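Catidcombe Releases Version 7 of the Kurach Practice Library for Beginning Guitarists

November 26, 2022

Catidcombe, publisher of self-study materials for stringed instruments, has released version 7 of the Kurach Practice Library, a set of timed exercises for people learning acoustic and electric guitar without a teacher.

The library contains 316 exercises, up from the previous edition. Each is notated in standard staff and tablature and supplied with a backing track at three tempos. Exercises are grouped by left-hand position, then by picking pattern. Open chords, barre chords and single-note scales have separate tracks, and a learner may work through them in any order.

Version 7 replaces the fixed weekly schedule with session blocks of 35 minutes. A block consists of tuning, warm-up, two exercises and one review item. Review items are drawn from earlier blocks according to the learner's own ratings. The built-in metronome now accepts odd meters and can mute selected bars.

The Rosenthal fingering index, introduced as a draft in August, is included in final form. It lists 2,360 chord shapes by root, fret span and number of fingers used. Left-handed diagrams are provided for every entry. Shapes that require a thumb over the sixth string are marked and can be hidden from search results.

Session timers and the metronome pulse can be sent to a paired watch. Sound output stays on the phone or computer.
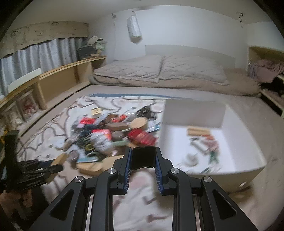 A watch-style device held above a patterned white blanket.

Existing users can install version 7 from the account page. Saved ratings and session history carry over. Custom tunings made in version 5 or earlier must be exported before the update and imported afterward.

A printed edition of the exercises, spiral bound, is distributed by Pleller through music stores and by mail order. The printed edition does not include the fingering index, which is sold as a separate volume.

Sample exercises and a list of supported devices are posted on the Catidcombe website. Review copies are available to music publications on request through the press office.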